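25th May

This morning I woke up before the alarm and I could not sleep again, so I made tea and sat by the window with my notebook. It is 16 days until we move to the new flat. I am trying to write every day until then, because my English teacher told me that a diary is better than any grammar book. I write slowly and I check many words.

The news of today is that we must decide about the dining table. My aunt Bushra Gilani wants to give us hers, the big one from the house in Mengal. She ate on it for most of her life and she says it is too large for her now. My husband would like a new one. I can understand him, but I remember doing my homework at that table in November, with a blanket on my knees, while she cleaned lentils on the other side. I do not know how to explain this to him without sounding like a child.

In the afternoon I called Rizwan Khattak, who has a van. He asks 3,000 for the whole trip, and 1,000 more if he must carry things up the stairs. We are on floor 2, so he must. I told him I would call again tomorrow. He was polite, but I could hear that he wanted an answer. 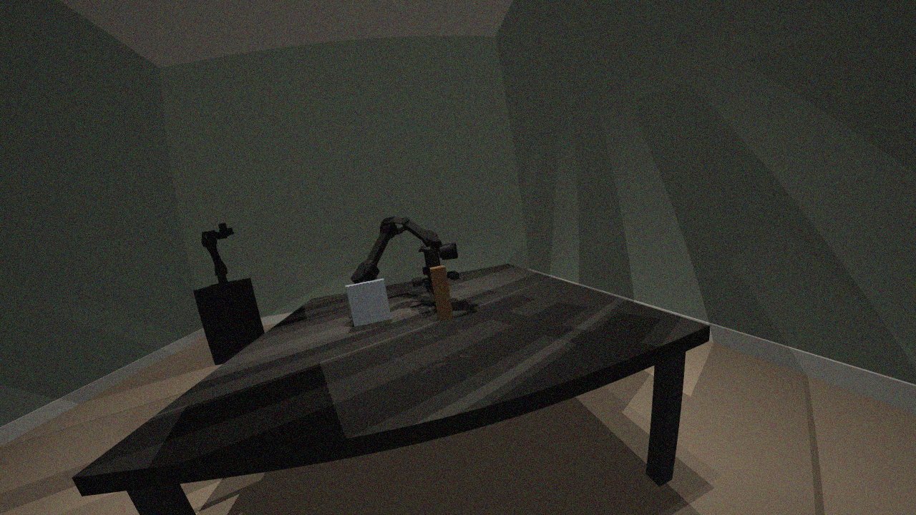

A dark table with long planks, the kind I would like.

After dinner I measured the new room on the plan. If the table stands along the wall, we can still open the balcony door, but only if we sell the brown armchair. I moved small pieces of paper on the plan for almost an hour. My husband came to look and he moved one piece of paper too, which I think is a good sign. He asked if the wood has scratches. I said yes, many, and one burn from an iron that was my fault.

I also wrote a list for tomorrow: call Rizwan, buy tape, return the library books, ask my aunt if the chairs are included. I forgot to buy onions today, so we ate rice with yogurt. My back hurts from packing the plates.

It is late now and the neighbor is playing his radio again. I will not miss that. I will go to bed and read two pages, and tomorrow I will call my aunt before breakfast, when she is in her best mood.

Recent entries
The plates are packed
A letter from my aunt
First visit to the new flat
New words I learned this month
Rain, and a long bus ride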